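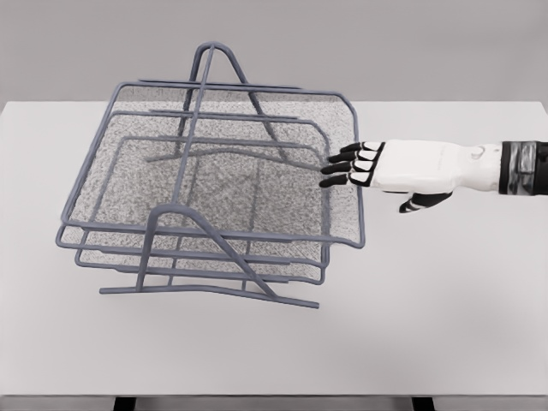 Three tiers of gray mesh on a white tabletop.

I have been sorting Ma's letters since November, and I am finally down to the last shoebox! She wrote to Beathag Gourlay for 66 years, all the way from Furbridge to Plerdale, and Beathag's family very kindly mailed every one of them back to us. Most are about the weather and the price of butter - and I have loved reading them anyway, usually with a cup of tea going cold beside me. Next I want to type up the four long ones about the summer in Hudalano, if I can make out her handwriting.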